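Budget notes for the suturing bench, second year

The first-year budget treated the arms as the main cost and everything else as small change. That was a mistake, and I signed off on it. The arms are paid for. What keeps showing up on the invoices is instruments, pads and thread.

Instruments first. Girkel quoted 2,000 per grasper, with a discount starting at 15 units. We need two mounted and two on the shelf, so the discount is out of reach unless Margarida Valente's group orders with us. I have asked her twice.

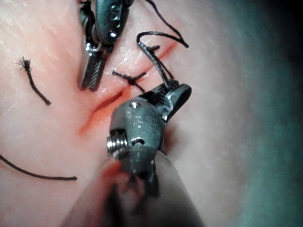 Pads are harder to plan. Each one takes several incisions before the edges tear, and how many depends on who is tuning the grip force that week. Tyyne Karppinen wants a line of 1,000 for pads and suture together. I had half that. Her number is going in — she runs the bench and I only run the spreadsheet.

Not in the plan: a service contract. Matlala offers one, but it excludes jaw wear, and jaw wear is most of what we would claim.

Still open is whether spare wrist cables belong under repairs or consumables. Kalevi Mäkelä needs an answer before the September order goes out.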